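Ranked ladders should stop hiding the number

Findar's April patch removed visible ratings from its ranked mode and replaced them with 11 named tiers. The matchmaker still runs on a hidden rating. Players now see a badge and a progress bar that runs to 100, and neither value is used to pick opponents.

The studio's argument is that raw numbers make people anxious. I have some sympathy. My own rating sat at 3,370 for most of last season and I checked it far too often. But a badge that moves out of step with the real rating produces worse complaints, as the Terkgate forums show. 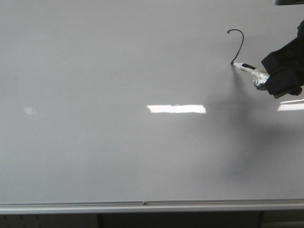
What a rating is for

A rating predicts results. If two players are level, each should win half the time, and a loss should cost what a win pays. Under the tier system a player can win 20 points and lose 11 for the same quality of match, with no stated cause. Aisling Hanrahan has argued that this is a retention feature - I think she is right.

Rustar shows both values side by side and lets players switch either off. Findar could do the same with one extra line in the settings menu. The data is already sent to the client at the end of every match.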